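Breakfast at the Stokley Workshop: A Sandwich Arm Built on Evenings and Spare Screws

The arm is called Rinar, and the first thing its builder wants you to know is that it can't cook. "It moves breakfast from one spot to another spot," she says, laughing. "But oh, when it does it well, I could watch it all night!"

She has been building Rinar since May in the back bay of the Stokley shared workshop, between the drill press and a shelf of half-finished guitars. By day she repairs sewing machines, and she says the two jobs have more in common than you'd think: small motors, belts that stretch, screws you drop and never see again. She had never built a robot before this one. She started with a kit called the Wada, got as far as the elbow, decided the wrist was too floppy and redesigned everything past it herself.

"The kit wrist was fine for picking up foam blocks," she says. "I wanted bread. Bread is so much harder than foam! Every slice is a different shape, it squashes, it tears, and once it's toasted it acts like a completely different material."

The fingers are her favorite part, and she has made a lot of them. The pair she's using now is version 12. Earlier ones were too wide to get hold of a slice standing in a toaster slot, or so thin that they bent when they closed. She files the tips by hand after printing, usually on the workshop's back step with a cup of coffee.

The task is simple to say out loud: take the toast out of the toaster, lay it on the plate in the middle, then build up from there. She works with two plates because the gripper has to learn that they aren't the same thing.

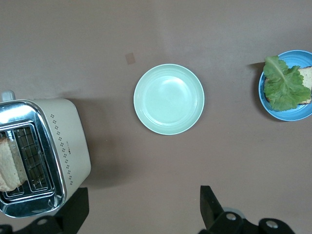
The view from Rinar's wrist, with bread in the toaster and the green plate still empty.

Lettuce came in later, and she is still a little giddy about it. A leaf has no edge you can count on, she explains, and it's so light that the motors barely register they're holding anything. For weeks the arm would close on a leaf, lift, and leave it lying on the table. She fixed a good deal of that by slowing the last inch of the approach and letting the fingers close in two steps.

"The first time it set a leaf down on a slice of bread, I yelled so loud that someone came over from the wood shop to see if I was hurt," she says. "Then he stayed for an hour. He brought tomatoes the next night."

To teach the arm, she guides it through the motions herself and records each run on an old desktop computer under the bench. She had 2456 recordings saved when we spoke. Plenty of them are bad, and she keeps a good share of the bad ones too. The software that sorts them is called Clarkov, her own program, which she describes as "a pile of scripts wearing a coat."

Money has been tight but manageable. She puts the total at about 700 dollars so far, most of it motors, and she spent 200 of that replacing ones she burned out in a single month by running the shoulder too hard. Would she do anything differently? Bigger shoulder motors from day one, she says right away, and labels on the cables.

Next she wants Rinar to close the sandwich, with the second slice lined up over the first. She has already started sketching version 13 of the fingers on the back of a parts receipt, and she pulls it out to show me. There's a curve to the tips this time. "See, it slides under," she says, tilting her hand to show the angle. "I think it slides under. I'm printing them tonight."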